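Workshop tips: recording block demos with two arms

I've been teaching a pair of arms to stack toy bricks for a while now, and people keep writing in to ask how I set up my recording sessions, so I finally sat down with a cup of tea and wrote out the things I wish I'd had taped to the wall in May. Most of it is housekeeping. Some of it will sound fussy, but after you've thrown out a whole afternoon of demos you get fussy too!

Write your task sentence before you touch anything. Mine for this batch is "left arm brings the green brick to the red brick, right arm steadies the red one." I keep it on an index card. Mahlet Tesfamariam, who records with me, used to pick up the red brick first when she felt like it, and those demos weren't wrong exactly, they were just a different task. We split them into their own folder and the training went a lot more smoothly after that.

Pick bricks you can tell apart quickly when you're scrubbing through video. Green and red are great for us. The bigger toddler-style bricks are easier on the grippers than the little ones, and if a stud gets chewed up you're out pocket change.

Open the idle gripper before you start the recording, and leave it open and pointed at the thing it's going to grab. I used to leave mine shut and then open it halfway through, and the policy picked up this silly habit of stopping to flex its fingers before every grab (it looked like it was warming up for piano). Start both arms from the same pose every time if you can. Close enough is fine for the first few, but by demo 23 you'll have drifted a good bit, so go back to your saved home position.

Don't be too precious about clearing the table. I keep odds and ends along the back, well out of reach of the arms, and I swap them around between batches. If every demo happens on a perfectly bare table, the first coffee mug you leave out will throw the whole thing off. What I do clear is the middle. Give the arms a good open patch and put your bricks in it, a little to the left on one run, a little closer to you on the next. 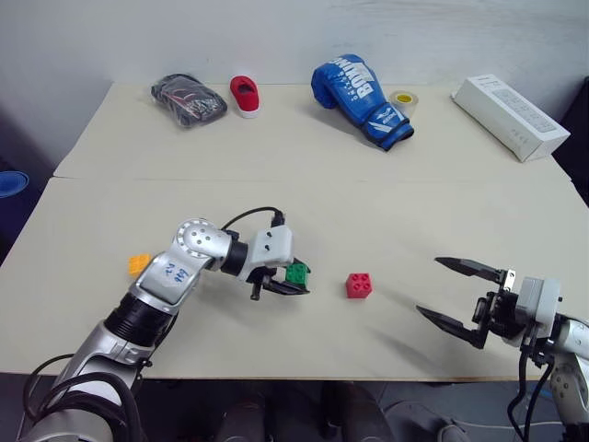
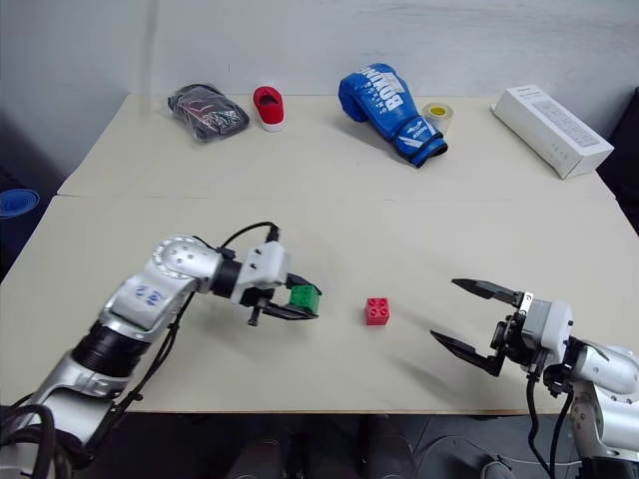

Green brick in the left gripper, right gripper open and ready for the red one. Boxing glove stays at the back!

Cables next. Every cable wants a loop of slack at the joints, and I mean slack when the arm is stretched all the way out, so stretch it out and look before you record. I lost most of a morning to a gripper lead that was fine up close and tugged loose at full reach. Let the extra hang off the near side of the table where it can't wander into the work, and watch your feet.

Write on your arms. A marker is fine. When you have more than one of the same model, you will mix them up, and then you'll load the wrong calibration and spend an hour blaming the software. Big blue characters on the casing, readable from where you sit.

Go slower than you want to on the last little bit. I move at a normal speed across the table and then ease way down for the final approach, then pause a beat once the fingers have closed. Anong Inthanon gave me that one, and it did more for our grasps than anything I changed in the training settings.

Keep some of your fumbles. If the brick slips and you calmly go back and get it, that's a lovely demo, keep it. If you dropped it, said a word and knocked the table, bin it. I mark each one right after recording, with a k or a b in the notebook, because I can never remember by the end of a session.

How many do you need? My first batch was 163 and it sort of worked, as long as the red brick was in one of its favorite spots. At 300, with the bricks moved around a lot more, it got properly useful. I know folks who swear you need 1000 before you even look at it, but I'd train early on a small pile and see where it struggles, then go record more of exactly that. For us it was the far half of the table.

Take breaks, too. My hands get sloppy after a long stretch and I can see it in the playback, all these wobbly little corrections near the brick. Swapping operators helps (Mahlet's demos are smoother than mine, mine are quicker, and having both in there hasn't hurt).

One more while I'm thinking of it: watch the first demo all the way through before you record the second. Check that every camera is really saving, and that the bricks don't vanish behind a wrist for the whole grab. Then back up the folder before you go to lunch.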